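# Blocks and bins, Storketdale room

Killian Riviere, updated January 24, 2019

This gallery covers the block sets we keep at Storketdale, the bins they live in and the way they get put away. It has one picture to a page with notes under it. The shelves and the long cupboard are on their own pages. 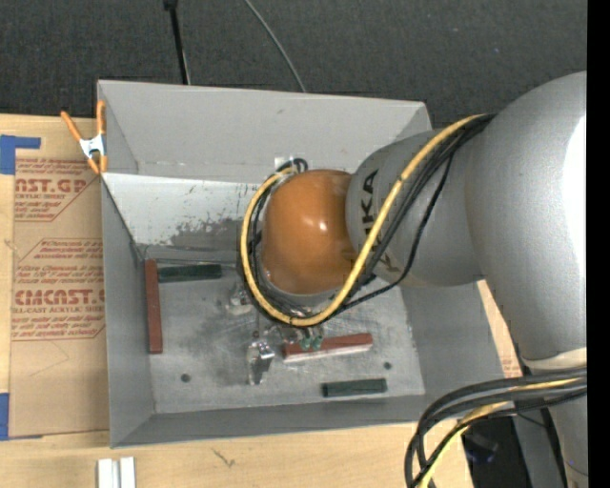 **The grey bin, red and green blocks.** The Hoarau set is the one that gets the most use at Storketdale, and it is the one people ask about when they want to borrow something plain. It comes in red and dark green, and the grey bin is where it gets tipped out and sorted. There are two of each colour in the bin here, with one red lying along the left wall and nearly making a corner with the green behind it. The pale sloping panel at the back has scuffs and worn patches all over its lower part, and the floor of the bin is scratched as well. We have left these marks alone. The bin is still sound and a worn one suits us fine.

## The bin

It has high sides that slope in towards a smaller floor, so blocks can't spread the way they do on a bare table. There are two small round holes in the floor. They are too small to lose a block through, but beads and counters should be kept out of this bin and sorted on a tray.

It sits on a light wooden tabletop most of the time. Please don't drag it. Lift it with two people if it is full, and put a folded cloth under it if it has to go on one of the painted tables.

For cleaning, use a damp cloth and a bit of dish soap, then wipe it again with plain water. The dark smudges on the floor don't come out. I tried a paste cleaner in May and it took the shine off a small area without shifting the marks, so I stopped.

## The blocks

A full Hoarau set is 24 blocks, half red and half green. They are all straight-sided, with no arches, wedges or cylinders. If you find a curved piece among them it belongs to the Trustent set, which is kept in the bag with the blue tag.

The red is a brick red, not a bright one. The green is dark enough that in the evening, with only the end light on, it can be hard to pick out against the grey. Sort the greens first if the light is poor, then the reds.

Check the ends as you go. Ends take the knocks, and a rough one should go in the repair jar on the windowsill. A light rub with fine sandpaper usually does it. Don't repaint anything without asking me - we have had three different reds in the one set before, and it took a while to get back to a matching lot.

## Putting them away

The blocks go from the bin into the flat box marked HOARAU. The box holds the set in layers:

- reds on the bottom, long sides facing you
- the sheet of card over them
- greens on top, laid the same way
- lid on, strap across the short side

If the lid rocks, a block in the lower layer is lying on its edge. Take the greens out again and look. Pressing down on the lid has already split one box.

The bin is wiped, turned over and left to dry before it goes under the table. It doesn't go on top of the cupboard any more.

## Sizes and weights

I get asked for these by people planning shelves at home, so I have put them with the set.

| Item | Measure |
|---|---|
| Hoarau flat box, long side | 380 mm |
| Shelf depth to allow | 40 cm |
| Blocks in a full set | 24 |
| Layers in the box | 2 |

The shelf depth is for the box lying flat with the strap buckle at the front. If you turn it side-on you will need less depth and more width. Leave enough room above it for a hand.

## Borrowing

The set goes out as a whole box. We don't split it into single colours, although we are asked to now and then. Loans run from one open morning to the next but one, and the card in the lid should be filled in both times. The grey bin stays at Storketdale.

Anyone wanting a bin of their own could look at the Stira tub on the bottom shelf, which is lighter and has handles. It is a better choice for small children. I prefer the grey one for sorting because the sides are higher and it stays where it is put.

If a block is missing when you pack up, write it on the card and bring the rest back on the usual day. Most of them come home later from under a couch or out of the car. There is no charge for a single block. We keep a few spares of each colour in an envelope inside the cupboard door, and they are a close match to the older ones, though the spare greens are slightly shinier.

## Other pages in this gallery

- Trustent set, curved pieces and the tagged bag
- Stira tub with handles
- The long cupboard, doors open
- Low shelves by the window
- Repair jar and sandpaper grades

The cupboard page still shows the old labels. The new ones are printed and will go on once the doors have been rehung.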